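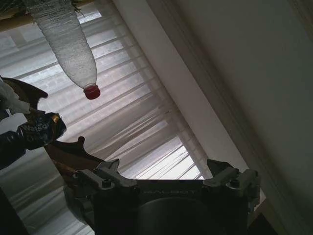 Skirdale Applied Handling Group: the blog

January 24, 2025

The budget form is due again, and the box for "equipment, automation" is the same size it was last year, about as wide as my thumb. I have been asked to fit two arms' worth of grippers, spares, mounts and good intentions into it by the end of the month. I'm writing this instead.

For anyone who came in through the newsletter: we pick things up. Bottles, snack packets, whatever a small shop would keep within reach of the register. The packets are my favorite line item, partly because they are the cheapest and partly because I have to write "snacks" on a form that goes to people with actual accounting degrees. They always write back. Last year's reply was one word long, and the word was "Really."

Really. A shiny packet is a terrible thing to hold. It creases somewhere new each time you close on it, and the lettering on the front vanishes into the folds, so anything that hopes to read the label had better be good at guessing from half a word. A thin plastic bottle is nearly as bad. It's clear, it dents, and against a bright window with white blinds it does its best impression of nothing at all. I have priced blackout curtains. I have also priced simply standing in front of the window, and the second option came in lower.

Now to the money.

Our first mistake, back when we planned the current setup, was to budget for the robot. That sounds sensible. You get a quote, you put the number in the box, you add a bit for shipping and you go home early. What we hadn't budgeted for was the stuff at the end of the robot, where all the work gets done and all the wear shows up. Fingers scuff. Screws wander. Somebody decides the tips should be a different shape, and then somebody else decides they should be the first shape again, and each of these opinions has a lead time.

So this year I have split the form into three piles.

The first pile is things that touch other things. Finger tips, pads, brackets, bolts, and the covers we put on whatever we'd like to keep clean. I used to order these when we ran out, and I have the express shipping receipts to show for it. Now we hold a spare set of everything, in a drawer, with a label. I've put down $2,000 for the drawer. The drawer itself came with the desk.

The second pile is fingers we don't have yet. We've had two quotes. Rudham will sell us a straight, plain design that does most jobs decently and arrives when they say it will. Clidari has a curved one with a hook at the tip that everybody here fell in love with during the demo, me included, and it comes with a support contract whose third page I have now read four times. I still can't tell whether "response" means a person or an email. My recommendation is Rudham for now and Clidari when they can explain page three. I expect to be overruled by the people who saw the hook.

The third pile is time, and there's no box for it. When we switched finger shapes last June we lost roughly 3 weeks to mounting, measuring, remounting, and a long discussion about which way was up. The parts had cost less than the coffee we drank while fitting them. If you're planning a purchase of your own, take the delivery date on the quote and write "begins" next to it. That's the day you begin.

A few smaller things I've learned to put in the plan. Order fasteners in bags, never by the piece. Ask for the drawing of the mounting plate before you pay, and check that it's the drawing for the model you're getting. Keep test items in the budget as a line of their own, however silly they look, or they'll come out of your pocket one vending machine visit at a time. And if a supplier offers a loan unit, say yes and write down when it has to go back, somewhere you'll look. We kept one from Zaidi well past its welcome, and they were very nice about it until they sent the invoice.

I'm also asking for a proper storage cabinet. I ask every year. It gets cut every year, usually with a friendly note suggesting we use existing furniture, and so the existing furniture goes on doing a job it was never hired for. I've left the line in at the bottom in case whoever reads it this time is tired.

The form goes up on the shared drive tonight. If you're in the group and you want something, add it before then, with a price and a part number. "The good ones, like before" is not a part number. I've looked it up.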